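Ticket 227
Opened: 2019-02-02
Category: Lost item, furnished accommodation
Site: Grekness House, Flat 31
Handled by: Velimir Hodžić, Residents' Support
Status: Open, awaiting resident

## Summary

The resident reports that the key to the ground-floor letterbox cannot be found. It was last used on Thursday evening. The resident has been moving belongings between rooms during the week and believes the key was put down in the sitting room. A replacement lock has been requested.

Under the Gistisum tenancy terms, a lock is replaced at the resident's expense only after a search of the flat has been completed and recorded. The charge was explained by telephone and the resident agreed to a search first.

## Log

**09.40** Call received. Resident advised to stop moving bags and boxes until the sitting room had been checked. Confirmed that the flat door key and the bicycle store key are both accounted for.

**10.15** Resident has checked coat pockets, the hall shelf and the kitchen drawer. Nothing found.

**10.50** Second call. Resident states that the letterbox key was on a plain ring in November, when the keys were last checked by this office, and may since have been taken off it. The search should therefore include single keys as well as bunches.

**11.30** Resident asked to gather every key in the flat on the low table in the sitting room and to leave the other things there as they were. The letterbox key is stamped Rätsep on one face, followed by a number. The stamp is small and is best read under a lamp.

**12.05** Position at the table recorded. Two keys are lying side by side near the middle of the glass, one with a pink-tinted bow, and a small bunch with colourful tags is just below the phone. The stamps cannot be made out and the resident has been asked to read them. The orange bag with the striped clothing and the pillow box have not yet been searched. 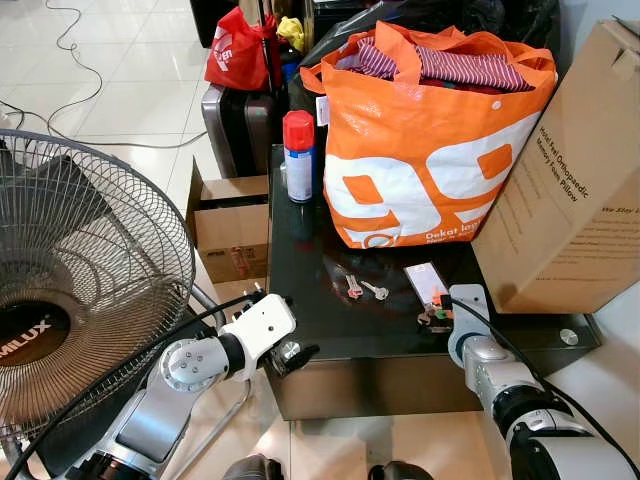

## Outstanding actions

1. Resident to read the stamp on each of the keys on the table, including those on the tagged bunch, and to telephone the office with the result.
2. Resident to take the clothing out of the orange bag one piece at a time, shaking each piece over the floor tiles, and to check the bottom of the bag.
3. Resident to open the pillow box fully and look beneath the flaps.
4. Resident to look under the table and around the foot of the standing fan.
5. If the key is not found, this office will order a Zuvberg replacement lock, supplied with 2 keys. Fitting takes place within 4 working days of the order.

Post may be collected from the office during opening hours until the matter is closed. Proof of identity is required on each visit.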